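Kamran Mughal

ok so the desk/craft table cleanout thread. been putting this off since December. going to post as I go, sorry in advance

1/ rule for today is everything comes off the table and nothing goes back on unless it has a home. not a "home for now." a home. I have said this before and then put a stapler in the fruit bowl

2/ started with the drawer under the window. found: three dead pens, a Vetmont catalog, takeout soy sauce, a key. no clue what the key opens. keeping the key obviously

3/ ppl asked what bins I'm using. Presetti shallow trays, the ones that nest. bought them for the garage, never made it to the garage. they're fine. lids are kind of a pain, I leave the lids off

4/ sorting by what you DO with it not what it is. so glue goes with paper. tape goes with boxes. scissors go everywhere bc I will never put scissors back

5/ ok small stuff now. this is the part where I always quit. pouches, tubes, little round things, all the stuff thats too big for the pen cup and too small for a shelf
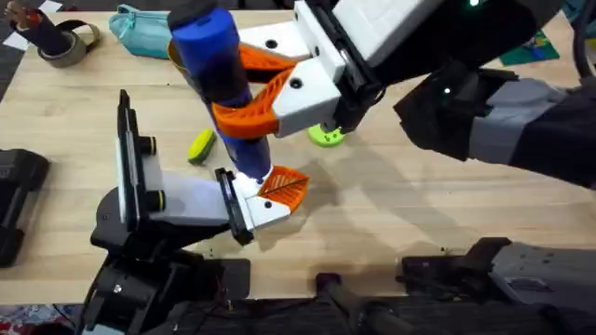 6/ What do you do with zip pouches once you've emptied them? Keep the ones you'd grab for a trip, fold them flat, and stand them on edge in a tray like file folders. The rest go in the donate bag.

7/ more on pouches bc I have opinions. do NOT put pouches inside other pouches. you will forget. I found a charger I replaced last year inside a pouch inside a pouch. paid for it twice like a genius

8/ tubes and cylinder shaped things: lay them down and they roll, stand them up and they tip. I use an old mug for the short ones and a cut down milk carton for the tall ones. ugly, works

9/ caps. check every cap before it goes in a tray. had a blue paint thing leak all over a tray once and it took me a whole evening with dish soap and an old toothbrush. still a stain

10/ sponges go by the sink. why do sponges migrate. I have one for wiping the table and it's never at the table, it's never at the sink either

11/ break. sandwich

12/ back. somebody in the replies said just throw it all in one big box and label it MISC. I had that box. it weighed as much as a dog. it moved apartments with me and I never opened it, so no

13/ timer update: doing 90 minute blocks with a real break between. tried going straight thru last time and ended up on the floor reading old birthday cards

14/ the cards are staying btw. they get the Gonon tin, the one with the dented lid. if the tin won't close I take some out. thats the whole system

15/ wiping down the table. damp cloth, wipe with the grain, dry cloth right after. don't leave it sitting wet if it's wood. had a ring from a plant pot for like two years and finally got most of it out with fine sandpaper and oil

16/ someone asked about the oil, it's Magbanua, the small bottle. tiny bit on a rag. TINY. first time I used way too much and my sleeves stuck to the table for a week

17/ labels. masking tape and a marker. I know there are cute label makers. I'd spend the afternoon picking a font

18/ labels so far: PAPER + GLUE. TAPE. ROUND STUFF. POUCHES. CABLES (good). CABLES (??). the second cables tray is bigger than the first one, not discussing it

19/ "what if you need it later" is how I got here. if it costs less than lunch and I havent touched it since we moved in, it goes. exeptions: the key, one (1) good ribbon

20/ things with no twin: jar lids w no jar, pen caps w no pen, that one glove. gave myself five minutes to look for matches. found one jar

21/ donate bag is by the door, shoes on top of it so I can't leave without moving it. learned that one the hard way, last bag rode around in my trunk until it was basically part of the car

22/ jigsaw update for the two of you who care: the 1,000 piece one stays, the 300 piece one goes to my niece. yes I checked it's all there. yes that took forever. no I'm not doing the big one

23/ trays go on the low shelf, heavy ones at the bottom, ROUND STUFF at the front bc I'm in it every day. nothing stacked more than two high or I stop looking in the bottom one

24/ still have to do the cables (??) tray. not tonight. gonna plug things in one at a time tomorrow and see what lights up

25/ if anybody knows what a short flat key with a square head opens pls reply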